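Hall roof update and other bits, October 30, 2022

Quick one this time, newsletter is late and the printer is being difficult again.

Roof first. Quote came back from Pelov and it's higher than hoped. They can patch the north side before December but the gutters will have to wait till the new year. Plida hasn't sent theirs yet, have chased twice. If it rains hard before then please don't park prams under the back window, you know the spot.

Bookings. The Plirnolano choir has moved to the early slot, so yoga starts later. Check the sheet by the kitchen door before you turn up. Two groups have arrived for the same hour more than once this month and it gets akward. Hire stays at 6 dollars an hour for locals, cheaper for kids' groups, ask.

Raffle made 623 dollars, best in years. Of that, 300 goes straight to the roof and the rest sits in the account untill we know what the gutters cost.

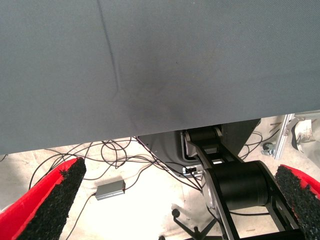
One neighbour on Mill Street wrote in to say the later yoga start is no good for anyone catching the last bus, and could the choir and yoga swap every second week. Fair point — will put it to both groups. No promises, the choir has a concert coming and they've only got three rehearsals left.

Kitchen. Urn is fixed. The big teapot has lost its lid, if it went home with you after the spring lunch please bring it back, no questions. Tea towels need a wash, any takers?

Mạch is doing soup again for the December supper. Vegetarian and a chicken one. Bring your own bowl, we ran short last year.

Next issue when the Plida quote lands. Items to the usual box by the front door.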